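Work cell budgeting (robotics)

Work cell budgeting is the planning of purchase, installation and running costs for a robot station before an order is placed. The term is used mostly for small stations built around a single arm, where the arm itself may account for less than half of the total. It is distinct from line budgeting, which covers conveyors, guarding and building work.

Scope

A work cell budget normally lists the arm and its controller, the gripper, cameras, mounting hardware, cables, the table, lighting, and the objects to be handled. Spare gripper fingers and cables are entered as consumables. Labor for setup and calibration is listed separately from hardware. In the Drornitz method, described by Muthoni Bakilana, each line also carries a lead time in weeks, and the longest lead time sets the order date.

Handling trials

Buyers commonly run a handling trial before fixing the gripper line of the budget. A trial uses a plain table, one product and one container. For bakery work the usual pairing is a bread roll and a basket, with a parallel-jaw gripper and a camera mounted at the wrist. Jaw opening, finger length and clearance at the container rim are recorded. A deep or narrow container may call for longer fingers, which lowers the usable payload.

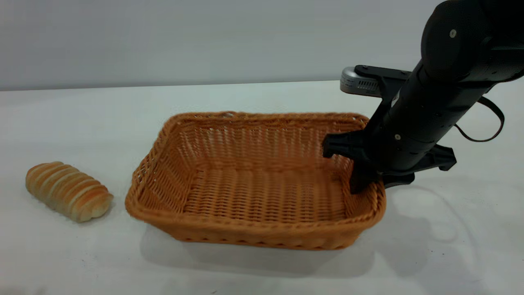
Cost structure

The planning sheet published by Stundatside divides costs into fixed and recurring groups. Fixed costs are entered once and written off over the service life of the cell. Recurring costs include power, service visits, replacement fingers and software fees. The sheet calls for two spare cables per arm and two sets of fingers. At the Cornholm plant, the first cell was budgeted at 498 hours of setup labor, entered apart from the purchase price.

Criticism

Godfrey Makokha has argued that trials with one product understate gripper costs, as mixed goods often need a tool changer. The Bratu revision of the sheet added a line for this item.

See also

End effector
Total cost of ownership
Acceptance testing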